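Clovedthorpe Household Notes
Kitchen & Workshop / Small Parts

The Mystery Drawer: What to Do With Parts That Belong to Something

Every house has a drawer of plastic bits that came off things. Ours had a knob, a cap, several feet from an appliance we may not own anymore, and a bag of brackets left over from a flat-pack shelf that is still standing, which worries me. I put off dealing with it until May, when the drawer stopped closing and the decision was made for me.

What follows is how I got from 73 loose parts down to a box I can lift with one hand. I counted them because I wanted credit.

Clear a table first

A real table, with nothing on it you'll need by dinner. Not the counter, where a stray spring will find the gap beside the stove. A plain brown tabletop is good for this, because white parts and black parts both show up on it. If yours is glossy or busy, lay down an old pillowcase. Avoid terry towels. Small parts go into the loops and you'll be finding them in the laundry.

Tip the drawer out in handfuls. I know the temptation is to upend the whole thing. I upended the whole thing.

Pick up one part at a time

Touch each piece once, look at every side of it, and put it somewhere. Use both hands for anything chunky, since the side facing away from you is the one with the useful information on it. Look for holes, threads, clips, worn patches and any molded number. A part number is worth more than your memory of where the thing came from. My memory told me that a certain gray collar was from the vacuum. It was from the shower.
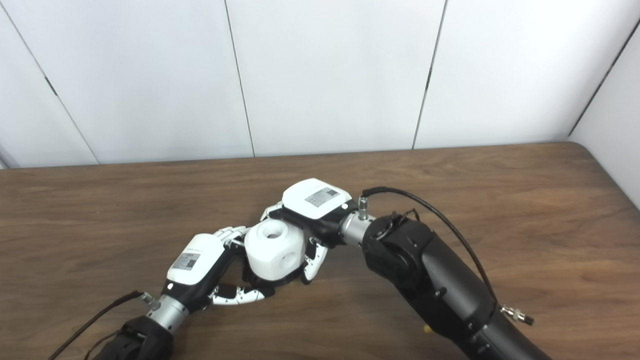

Holes tell you more than shape does. A round hole with smooth walls usually takes a peg or a rod. A hole with one flat side is for a shaft, which means you're holding a knob or part of one. Threads mean a screw once lived there, and the screw is probably in the other drawer, the one we're not discussing. When a piece has holes on more than one face, it's likely a connector of some kind, and connectors come in sets. Put it aside and keep an eye out for its relatives.

A cotton swab is good for testing whether a hole goes all the way through or just has years of crumbs in it. Clean before you judge. I nearly threw out a perfectly good furniture foot for being the wrong color.

The four piles

Known and needed. It goes back on its object today. If you let it wait, it will return to the drawer by itself overnight.

Known and spare. Extra shelf pegs, the second set of feet, the cap that came with the faucet. Bag it with a label.

Known and orphaned. You know what it came from and that thing is gone. Out it goes. I kept the lid clip from a slow cooker for 9 years after the slow cooker left us, and it never once offered to help with rent.

Unknown. This will be your biggest pile. Mine was. Try not to take it personally.

Washing the sticky ones

Kitchen parts pick up a film of old cooking oil that dust then moves into. Warm water, dish soap, twenty minutes, an old toothbrush. Do it in a bowl, not in the sink, unless your sink has a strainer you'd trust with your life. Hard plastic can take a bit of baking soda paste. Rubber parts should have soap only, and should dry flat on a rack.

Don't put unknown plastic in the dishwasher. Some of it will be fine, and some of it will come out shaped like a potato chip, and then it'll really be a mystery.

Rubber that has gone tacky is finished. You can powder it with cornstarch and get another week of usefulness, and then you'll have tacky rubber with cornstarch on it.

Interrogating the unknowns

Set them out with plenty of space between them. A heap just looks like a heap, and your eye slides off it and goes to see what's in the fridge.

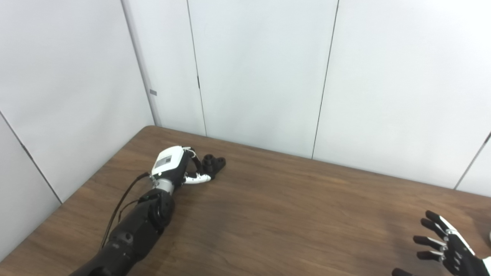
Black plastic is the hardest to place, because everybody who makes anything makes part of it out of black plastic. Take the piece over to a window and turn it slowly until the light picks out the ridges. A matte finish hides detail, so shine a flashlight across it from the side if the window isn't enough. Something small and lumpy, with rounded bumps and a little hole, could be a knob or it could be a molded bit from inside a machine, and the two get treated differently. A knob wants to be held, so look for a grip or a pointer mark. An inside part doesn't care what you think and will have seams left showing. If you can't decide, it stays in the unknown pile and you go on to the next one.

Then walk the piece around the house. I mean this literally. Carry it past the stove, the washer, the fan, the bathroom cabinet and the good chair, and look at each for a matching gap. It feels foolish and takes ten minutes. I matched 2 parts this way, including the foot for a desk I had been leveling with a folded takeout menu.

If you have the manuals, check the exploded drawings in the back. I found our Erketti mixer manual under the mixer, where apparently I'd filed it. The Heo fan came with a sheet showing every piece, and I had used the sheet to line the mystery drawer.

Bags, labels, box

Small zip bags, one kind of part per bag. Write on the bag with a permanent marker before you put the part in, unless you like writing on lumps. Put down the object and the room: "bookcase, hall, pegs." Do not write "misc." Do not write "important." I had three bags marked "important," and one of them was empty.

Parts that go with a big piece of furniture can be taped to the back or the underside of it, in their bag, out of sight. Masking tape dries out and lets go in a year or two. Use packing tape, and stay off any finish you care about.

For the box, I use a Clumholm divided case, the shallow kind with movable walls. A muffin tin with a lid does the same job and costs nothing if you've given up on muffins. What matters is that it's too small. A big box is a drawer with ambitions.

What about the rest?

Unknown parts get a bag with the month on it and a place at the back of the closet. If a season or two goes by and nothing in the house has fallen over, let them go. Check for recycling marks, though very small pieces often can't be sorted by the machinery, so ask your local service before you feel virtuous about it.

You will need one of those parts the following week. Everyone says this, and I've found it to be true exactly once, with a towel bar cap. The replacement came in a pack of four. The other three are in the drawer.

More in Small Parts
Matching screws when the box is long gone
Felt pads that stay put
263 reader tips for the junk drawer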